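How to read a used sports car advert without talking yourself into it

Posted 12/13/22

I have read far too many adverts for fast two-seaters, and most of them tell you very little in a great many words. "Drives superb" is an opinion. "Never tracked" is a claim that costs nothing to type. What follows is the order I go through one in, and it usually ends with me closing the tab.

Step 1. Ignore the first paragraph

The opening is where the seller tells you how rare the car is. Every car is rare if you add enough conditions. One of 1237 in this shade with those seats and that gearbox means somebody at a dealership ticked some boxes. Ask whether you would want the same car in silver. If the answer is no, you are paying for paint.

Step 2. Write down the dull facts

Mileage, number of keepers, date of the last service, date on the tyres, months of test left. Put them on paper in that order. If two or more are missing from the advert, send one message asking for them and wait. A seller who replies with "come and see it, you won't be disappointed" has answered you.

Do this sitting down, at home, a day or so before you ring anyone. I do mine with a pad on my knee and the phone in another room.

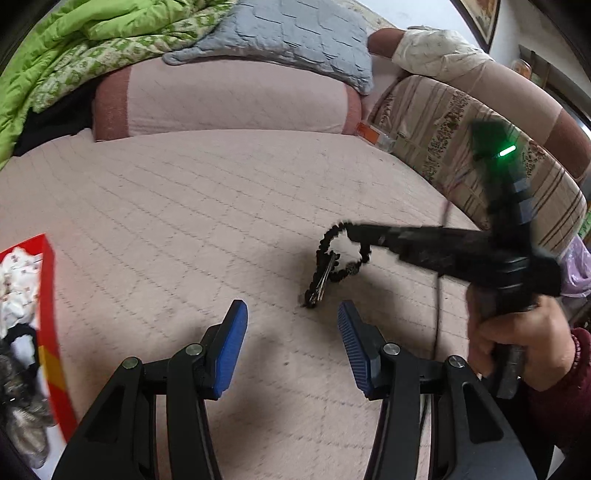 Step 3. Be suspicious of "full history"

It ought to mean a stamp or an invoice for every service that was due. In adverts it often means there is a folder. Ask for photographs of the invoices, not of the folder, and check the mileage on each one goes up at a sensible rate. A car that covered 4000 miles one year and 3 the next was probably off the road, and I would want to know why before I admired the exhaust.

Gaps are not always bad. Some owners do their own oil changes perfectly well. But they should have receipts for the oil and the filters, and they should be able to say which filters.

Step 4. Look up the test record yourself

It takes a few minutes and I still meet people who skip it. Read the advisories as well as the fails. A note about corroded brake pipes that appears one year and vanishes the next is fine if there is a bill to match. If there is no bill, somebody may have found a kinder tester.

Step 5. Don't pay for a badge on the report

There are plenty of inspection services now, and they are not all selling the same thing. I have used Halden and I have used Womex. The Halden man spent a morning under the car and wrote in plain sentences. The Womex one sent me a long list of green ticks, including a tick for the cup holder, and missed a weeping damper that I found with a torch. Your inspector may be better than mine. Ask beforehand whether the car goes up on a lift, whether the undertrays come off, and whether the faults are read with a proper diagnostic tool. Three yeses, or keep your money.

Nununico does a cheap online valuation that people like to quote in adverts. It works from asking prices as far as I can tell, so it tells you what other hopeful sellers are hoping for.

Step 6. Empty the car before you test it

Take everything loose out of the cabin, door pockets and glovebox, with the owner's permission, and keep it together in one place so it all goes back. Rattles are hard enough to trace in a stiff car without help. My own pockets get emptied too.

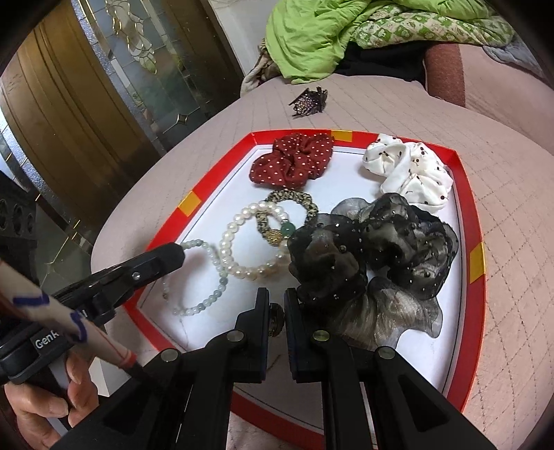
Small things kept together on a tray.

Step 7. Drive it cold, with the radio off

Ask the seller not to start it before you arrive, then put a hand near the bonnet when you do. Warm means you come back another time, or not at all. Listen for the first minute, pull away gently, and leave the sport button alone until the end. That button makes everything sound healthy.

Step 8. Budget for the first year, then look again at the price

Tyres, brakes, a major service and insurance. My last set of rear tyres and an alignment at Wang came to 1104, on a car I had been told "wanted for nothing". Add your own figures to the asking price. If the total makes you wince, offer less or leave it. There will be another one along in May, when everybody with a convertible decides the market has picked up.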